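We use cookies to improve your visit. By continuing you accept our cookie policy.

Evaluation of the Lagman Soft Finger Kit for Tabletop Sorting
Student project report, Delenham Technical College
Posted March 2018 by the Automation Project Group

1. Purpose

The department asked us to decide whether the Lagman finger kit should replace the rigid jaws now fitted to the teaching arms. The kit is sold by Gestow as a set of 2 flexible fingers with a mounting plate, screws and a calibration file. It costs 147 dollars. The rigid jaws cost less but have dented thin-walled items in earlier classes, and the replacement budget for test items was used up by December.

2. Setup

The kit was fitted to an arm running the Emden controller. Fitting took one lab period. The supplied screws were too long for our plate and were replaced from stock. Closing force was limited in software, and the same limit was kept for all trials.

3. Grasping
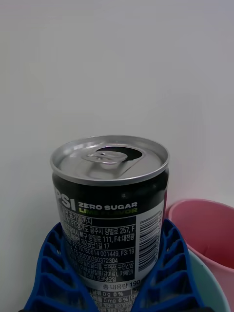 Grip quality depends mostly on how the rib structure deforms when it meets a curved surface. A rigid jaw touches a cylinder along a narrow line, while a ribbed finger wraps slightly and spreads the load. Drink cans were chosen as the main test item for this reason. An opened can is a harder case than a sealed one, as there is no internal pressure to support the wall. The black Pepsi Zero Sugar lime can was held low on the body, with one blue finger on each side and the lid left clear. We recommend this approach height for short cans. A higher grip puts the fingertips near the neck, where the diameter changes and the contact area is smaller.

We ran 400 grasp attempts with the soft fingers and logged 111 faults. A fault was any attempt in which the item slipped, tipped or was not picked up. Most faults came from poor alignment before closing – the fingers will center a light item, but only within a small offset. The controller reports "closed" whether or not an item is present, so faults had to be logged by hand.

4. Placing

Placing was tested separately from grasping. The target was an open bin, and the arm had to release above the rim without touching it. The main difficulty is clearance. The fingers spread outward on opening, and the extra width must be added to the item width when the release point is planned. 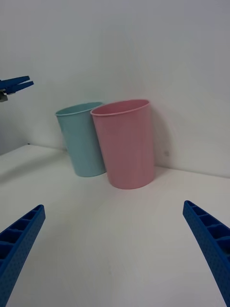

The calibration file does not include this width. We measured it with calipers and entered it as a fixed offset in the Emden software. Gestow should add the value to the data sheet, along with the change in finger length under load. Neither figure is in the current manual.

5. Recommendation

The kit is suitable for first-year exercises with light items. It is not suitable for tasks that need accurate placement until the missing dimensions are supplied. We suggest buying one more set and keeping the rigid jaws for flat parts – the soft fingers handled these poorly in short trials that are not included in the totals.

Contact the project office | Copyright Delenham Technical College | Back to top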